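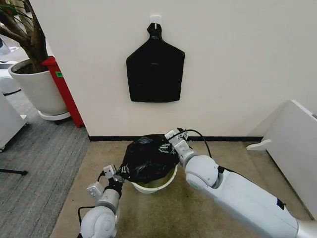 Moving into a first apartment is mostly a matter of finding out at nine in the evening what you don't own, according to Lambros Christodoulou, who told the Plomier team this spring that he would have traded his whole couch for a dustpan and a shower curtain.

BRENNAN, 2025-06-11. Remarks very much like that one are behind the news Plomier is delighted to share today. The Jallon Welcome Box, which began as a small trial for new renters on the east side of Brennan, will be offered all over town from this summer, and there will be 800 boxes to give out before the end of the year.

For those who haven't met it yet, the Jallon box is a sturdy carton of plain, useful household things, packed at our shop on Fitard Street and handed over free of charge to anyone setting up a home in Brennan on a tight budget. Every box holds 20 items. There are trash bags and dish towels, a can opener (we heard a great deal about can openers!), light bulbs, a small sewing kit, a sponge or two, stick-up hooks that won't upset a landlord, and a booklet with the phone numbers a person tends to need in the first month.
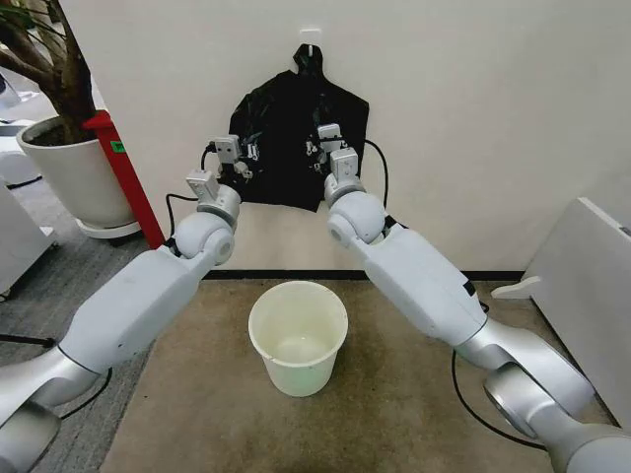

The trial ran through the winter and into April, and 268 households took a box home. We had expected mostly students, and students certainly came, but so did grandparents moving closer to their grandchildren, couples in their first place together, and a good many people starting over after a hard year, who were kind enough to sit down with us and tell us what they had used up first and what was still in the carton.

"I must have packed the same box in my head a hundred times before we packed a real one," said Evangelia Drakos, program manager at Plomier. "My mother wanted candles in it, my neighbor wanted a hammer, and everybody on my street had something to say about tape. In the end we asked the people who were moving, and they wanted things for cleaning up and things for hanging up, so that is what they got. The hammer is still under discussion." 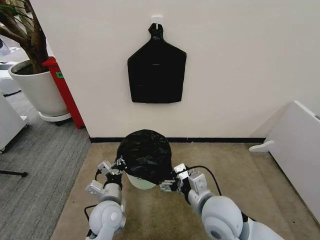 Alongside the boxes, Plomier will hold 2 free evening classes a month in the big room behind the shop. Pankaj Nigam, who has been fixing up rental apartments in Brennan for most of his working life, will teach the one on small repairs: stopping a running toilet, patching a nail hole, getting a stuck window to move again. Cheuk-hei Yang will lead the other, on keeping a small kitchen in order when there is one drawer and no pantry. Both classes are open to all, with or without a box, and children are welcome to come along and draw at the side table.

"I went through four apartments before I learned to shut off the water under a sink," said Pankaj Nigam. "It takes a minute to show somebody, and I'm happy to show it as many times as people like."
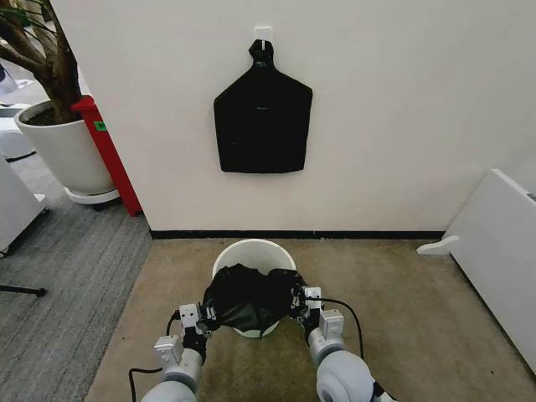 Wall hook above a beige carpet.

Boxes may be requested in person at the Fitard Street shop or through any public library branch in Brennan. A lease, a letter from a landlord or a note from a school office is enough, and no one will be asked about their income. Please bring a bag or a friend with strong arms, for the carton is heavier than it looks.

Plomier would like to thank the shopkeepers of Fitard Street, who have put up with our deliveries with such good humor.

About Plomier
Plomier is a nonprofit household goods shop and meeting place in Brennan. Money from the shop pays for the Jallon Welcome Box and for the evening classes.

Press contact
Fulvio De Luca, Plomier, Fitard Street, Brennan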